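NOTICE TO RESIDENTS OF PEVCOMBE HOUSE

The Office of the Registrar regrets to inform residents that the ninth stair has been withdrawn from service. Persons ascending are asked to proceed directly from the eighth to the tenth.

The stair was last inspected in June by Mrs. Hilde Peeters, who found it sound but unwilling. A second visit was made by Mr. Sem Vermeulen. He stood on it for two hours and reported hearing the sea.
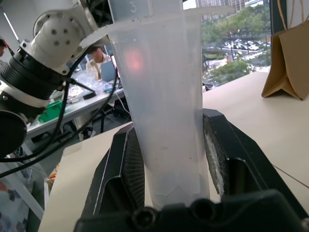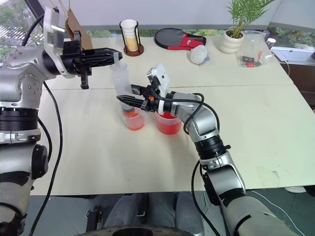
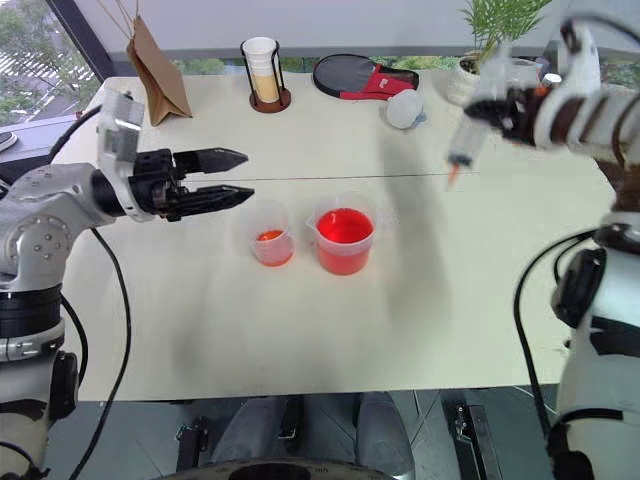 Workroom, Pevcombe House. In the last view, red liquid in two clear beakers.

Residents have asked whether the sea may be kept. The Office has consulted the lease, which grants each tenant the use of light, water and reasonable weather — it is silent on tides. Ms. Nneka Onyeka of Room 2 has submitted a letter bearing 1334 signatures, many of them in the same damp hand. It has been placed on record.

Until a ruling is given, shoes left on the eighth stair overnight will be returned at the front desk, with any shells they contain. Ms. Onyeka has been granted leave to sit beside the gap each evening and listen for her brother's boat.

The Office asks that she be passed quietly, and on the left.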